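Robots coming to our prep kitchen, what happens to the people?
Asked in: Work and Workplaces
3 answers

Hi all, hoping somebody has been through this before me. I work in a production kitchen at Felwood, where we put together fruit and veg boxes and cold lunches for schools and a couple of aged care homes (584 lunches a day when everyone's back from holidays, plus the boxes). In December management told us they'll be trialling a two-armed robot from Irkia on one of the sorting benches. They were quite nice about it, there was a morning tea and everything, but the talk was all about the machine and hardly a word about us.

They did send around the setup they're practising on in the computer before anything gets delivered:
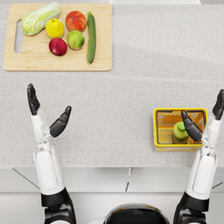

Simulated bench with the two arms, produce board and yellow basket

It's a simpler bench than ours, I'll say that much! On a normal morning I've got stone fruit in three states of ripeness and somebody asking me where the lids are. I've been there long enough that my hands know a soft peach before my eyes do, and I suppose that's what I'm proud of. So my question is, for anyone whose workplace has gone this way: did your hours change, did your job change, and what should we be asking before it starts? I don't want to be a grump about it, some of the younger ones are pretty excited.

Answer 1 (marked helpful by 12 members)

Oh, I feel for you, the waiting is the worst bit. We went through something similar at Pridolora, packing rather than food prep, and I'm nearly two years down the track now so I can tell you how it went for us. Yours may be quite different, of course.

Nobody on my shift lost their job, but two people who retired weren't replaced, and I think you should ask about that straight out, as it never gets called a cut. My own hours stayed the same. What changed was the day itself. I used to chat across the bench all morning, and now I look after one cell, keep it fed, clear it when it stops and take out anything that's been put in the wrong place. My shoulders are much better for it (I was lifting 2420 kilos over a week at one stage, the physio made me add it up!) but I do miss the company, and being interrupted all the time is a different sort of tired.

Things I'd get in writing before the trial: who is trained to run it, whether that comes with a higher pay grade, how long the trial goes for, and who decides if it's worked. Ask what the target is as well. Ours was set at 508 trays a shift from what the machine managed on a good day, and it took months of grumbling to get it brought down to something sensible.

And please do speak up about the peaches. Our setup people were lovely and really wanted to hear that kind of thing, they just didn't know who to ask. I ended up spending a fortnight beside them sorting good from bad, and that's how I got my training spot. Your health and safety rep should be at the table too, if you have one. Good luck with it, and come back and tell us how you go.

Answer 2

My brother in law's place got one and it sat under a sheet for half the year. Wouldn't lose sleep.

Answer 3

Agree with most of the first answer. I'm a shift lead at Joly and would add, check your award or agreement for a clause about consultation on major change. A lot of them have one, and it can mean they need to talk to you properly about the effects on staff, so a morning tea might not cover it. Your union or the workplace ombudsman's office can tell you how it applies.

One more from experience: ask what happens when it's down. We do some 500 orders on a busy day and the first time our system stopped, it was all back on hand packing with fewer people rostered than we used to have. We now keep one bench set up the old way and everyone takes a turn on it so the skills don't go rusty. The newer staff grumbled at first but I think they quite like it now, it's the only bench near the window.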